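Chapter 4
What Will It Cost, and What Is It For?

I bought my first robot hand the way some people buy a boat. I had seen one at a trade show, I had money left at the end of a budget year, and I had a form that needed signing before Wednesday. The form asked for a price and I wrote down the price. I was very pleased with myself for most of a month!

Then the hand came, and it would not bolt to our arm. We needed an adapter plate, then a power supply, then a second cable when we found the first one too short to let the wrist turn all the way over. By July I had spent my whole supplies line on things that were never on the form, and the hand had picked up one foam block.

I tell this story to every class, and every class laughs, and then somebody in the class goes off to a job and does the same thing. So this chapter comes before the ones on suppliers and contracts. I want you to have a task written down before you open a catalog.

Start with the job. I mean the plain, dull version of it, one you could read over the phone to a stranger. "Household robot" is no good to a buyer. "Pick up soft toys from a bed and put them in a basket" is much better, and you can begin asking it questions right away. How big is the biggest toy? How squashy? How far does the arm have to reach, and where will it stand while it's reaching? Does the basket stay put?

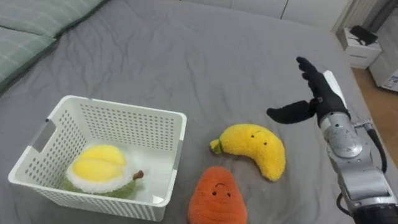
Figure 4.1 A tidying task on a bed: the durian is in the basket, with the banana and an orange plush toy still on the sheet.

Look at what a task like this asks of your budget. Plush toys are forgiving, so you may not need the finest force sensing on the market (write that down, it could save you a lot). A wrinkled sheet is less kind. A toy on a bed sits on something soft, and the fingers may get hold of cloth along with the banana. You will want to try that before you buy, and trying it takes hours, and hours belong in the budget too.

Then there is the hand itself. Fingers and a thumb look right to almost everyone who visits a lab, and I like them as much as anybody. But ask for a quote on a plain two-finger gripper at the same time. When Seon-mi Jin was planning the equipment for our Tilberg project, she asked for both from Gerska and both again from Hirvonen, and she laid the four quotes side by side with the task sheet on top. The meeting was short. I have kept her layout, and you will fill one in yourself at the end of the chapter.

Her sheet had 5 lines under each quote: the hand, whatever joins it to the arm, spare parts, training time, and test time. My old form had one line. You can guess which of us still had a supplies budget in the fall - it wasn't me.

A word on spares, which students always want to cut. Thongchai Chaimongkol ran the workshop when I started, and he would not sign for any hand unless the order included 3 spare fingers. I thought he was being fussy. I stopped thinking so the first time we closed a hand on the edge of a table.

Before you go on to Section 4.1, pick a job in your own home or workplace and write it out in two sentences. Leave out the word "robot." Keep the page handy, as we'll be putting prices next to it shortly.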